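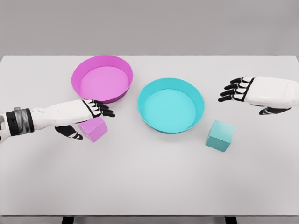
One reader wrote to us that her new scale gave a different weight for the same bowl every time she set it down, and she wanted to know if she should send it back. Please don't send anything back yet! A kitchen scale that wanders is nearly always a scale that was hurried through its set-up, and this section takes you through that part slowly.

January 10, 2021
By the Stumon Help Desk

Section 2. Setting up your Dradex kitchen scale

Before you start, find the scale, the glass plate, the battery pack and the little bag of rubber feet. The feet like to hide in the folded cardboard under the tray, so shake that out before it goes in the recycling. You'll also want a dry cloth and something to weigh, and a bowl from your own cupboard will do nicely.

Choosing a spot

1. Pick a surface that is hard and doesn't move. A counter or a sturdy table is fine. A cutting board usually rocks a little even when you can't feel it, and a folded dish towel is worse.

2. Keep the scale away from the refrigerator if you can, and from the dishwasher while it's running. The vibration travels through the counter and the last digit will flicker.

3. Stay clear of heating vents and open windows. A draft across the plate is enough to move the reading on the fine setting, which surprises people (it surprised us, the first winter we tested these).

4. Press the rubber feet into the holes on the underside. They go in with a firm push and a slight twist. If one sticks out farther than the others, pull it and start it over.

5. Set the scale down and press gently on each corner. If it rocks, move it a few inches and try again before you blame the feet. Plenty of counters have a low spot.

Note: If you bought your scale through Gimport, the feet may already be installed. Check them anyway, as they can work loose in shipping.

Turning it on for the first time

1. Slide the battery door toward you, put in the battery pack with the label facing up, and close the door until it clicks.

2. Leave the plate empty. Press and hold the power button until the display lights.

3. Wait for the display to show a zero and stay there. If the scale has just come in from a cold porch or the trunk of the car, give it two hours indoors before you do anything else. We know that's a long time to look at a new thing without using it.

4. Press UNIT to switch between grams, ounces, and pounds and ounces. The scale remembers your last choice, so you'll only need to do this once unless somebody else in the house bakes in ounces.

Caution: Do not lift the scale by its glass plate. The plate rests on the sensor and isn't glued down. Carry it from underneath with both hands.

Using the zero button with a bowl

This is the part that brings in the most mail, so we've tried to go gently. The ZERO button tells the scale to forget whatever is sitting on it at that moment, so that the next thing you add is weighed by itself. Older recipes and older cooks call this taring, and it means the same thing.

1. With the scale on and showing zero, place your empty bowl in the middle of the plate.

2. Wait for the number to settle. A small dot appears in the lower left corner of the display when it has.

3. Press ZERO once, lightly. Take your hand away.

4. Add your flour, or your sugar, or your chopped onions, until you reach the weight in the recipe.

5. For the next ingredient, press ZERO again and keep going in the same bowl. You can do this up to six times in a row before the scale wants to be emptied.

6. When you lift the bowl off, the display will show a minus sign and a number. There is nothing wrong. Press ZERO with the plate empty and you're back where you started.
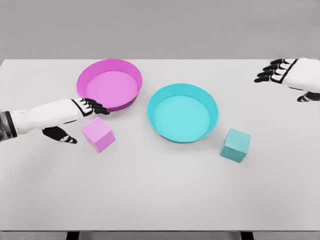

Fig. 2-1. Two shallow bowls and two cubes on a white tabletop.

A wide bowl can hide the display. If yours does, set a smaller upturned saucer on the plate first, put the wide bowl on top of that, and then press ZERO. The saucer's weight is forgotten along with the bowl's.

Caution: Everything on the plate counts toward the limit, and that includes what you've zeroed out. The scale is made for loads up to 10 pounds. A heavy stoneware bowl uses up a good share of that before any dough goes in. If the display shows dashes, take the load off right away.

If the reading still wanders

Wipe under the plate. One grain of rice lodged along the edge will hold the plate up and give you a reading that's low, and it may be low by a different amount each time. Next, check that the bowl isn't touching the wall, the backsplash or a power cord. Then take the batteries out, wait a moment, and go through the first start again from the top.

If none of that helps, write to the Stumon service desk in Delaunay and tell us what surface the scale is on and which unit you had selected. Those are the first things we'll ask, so you'll save yourself a letter.

Reader comments

It was the rice. I had already boxed it up to return and then read the part about wiping under the plate. Thank you.

Could you please say in the guide that the scale shuts itself off? I stopped to answer the door with half my flour in and lost my zero. I had to guess at the rest and the bread was heavy.

I've been using my mother's spring scale from 1972 and only switched because the dial got too hard to read. The saucer trick works on that one too if you turn the knob back afterward.

Mine came in June with three feet in the bag. Wrote to Delaunay and they mailed me a whole new set.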